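Bon, petit fil maintenance, vu que trois personnes m'ont demandé comment on s'occupe de la pince sur la cellule cuisine.

1/ La cellule, c'est un bras, une table blanche, un multicuiseur électrique. Rien de fou. Le vrai sujet, c'est les doigts : plein de petites articulations, plein de vis, et tout ça prend du jeu.

2/ Ma règle : contrôle tous les 1000 cycles, démontage complet à 2000. Graziella Parisi trouve que je suis maniaque, mais sa pince à elle grince !!

3/ Le contrôle, je le fais pince ouverte, à vide. Je bouge chaque doigt à la main, côté gauche puis côté droit. Si ça claque au niveau d'un axe, je marque la vis au feutre et je passe à la suivante.

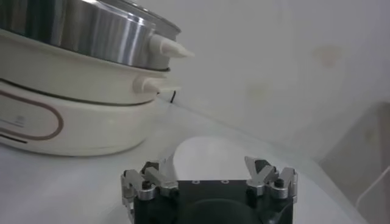 4/ Ensuite les vis. Une goutte de frein filet (le faible, pas le fort, j'ai pleuré une fois sur le fort), on resserre en croisé, on laisse prendre. Et on refait le zéro d'ouverture après — toujours.

5/ Dernier truc, la vitesse. Pour les premières approches vers les poignées du cuiseur je redescends à 50 %. Si la caméra du poignet a bougé d'un poil pendant le démontage, je préfère le voir arriver doucement.

6/ Vidar Solberg me demande si je note tout ça quelque part. Oui, dans un carnet, avec des taches de graisse dessus. Je le recopierai au propre en juin, promis (il y croit moyen).

7/ Si vous avez une bonne réf de graisse pour petits axes en alu, je prends, la mienne colle trop à la poussière.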